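Bultetport > House > Kitchen > Gallery

The kitchen at Bultetport, 9/20/20

Photographs by Eino Lappalainen. Notes by Sirkka Karppinen.

The kitchen on the lower floor was finished in November of last year and has been in daily use ever since. We get regular letters asking about the island and the sink, so both are covered on this page. The rest of the floor has its own gallery.

The old kitchen had a single enamel sink under the window and a table in the middle of the floor. Huttunen drew the new plan, which moved the water to the island and freed the window wall for shelves. The pipes had to be run 12 feet under the floor to reach it. That was the slowest part of the job, and the floor was open for 2 weeks while it was done.

Small things that live in the kitchen tend to move around it. Shopping lists, string, pencils and the children's blocks are all supposed to go back in the drawer by the door at the end of the day. Most of them do. Anything light in color gets drawn on sooner or later, and pencil is allowed. It comes off with an ordinary eraser if it is done the same week, and after that it tends to stay.

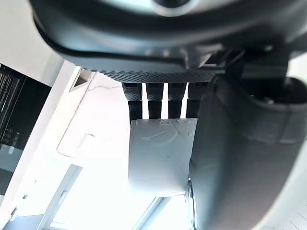 White cube with faint pencil-like marks and curved scribbles on its upper face.

The island was ordered through Nokside and came in one delivery. The top is white marble with gray veining. We were warned that marble stains, and it has, in two places near the stove end where a lemon was left overnight. We wipe it with plain water and a little dish soap and dry it with a cloth. It was sealed when it was installed and should be sealed again next year. The base is white as well, painted to match the cabinets on the wall side.

The sink is a double one in stainless steel. Tondska supplied it for $484, and the faucet was another $119. Fitting was charged separately. We had asked for one wide basin at first, but Huttunen talked us out of it, and the two basins have been more useful than we expected. Washing is done in the right one. The left is for cups and glasses, and for anything that has been rinsed and has to wait for a towel.

The metal drying rack sits down in the basin so that the water runs straight to the drain and the marble stays clear. It lifts out when a large pot has to be soaked. Steel shows every water spot, and a dry cloth at the end of the evening takes care of most of them.

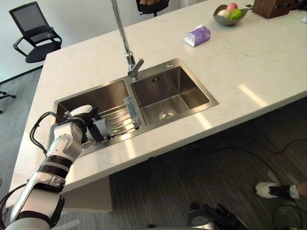 The double sink and tall faucet on the island, with a light gray cup over the drying rack in the left basin.

The window wall and the shelves will be added when the last of the paint is done. Prints of the pictures on this page can be ordered from Eino Lappalainen at the Bultetport office.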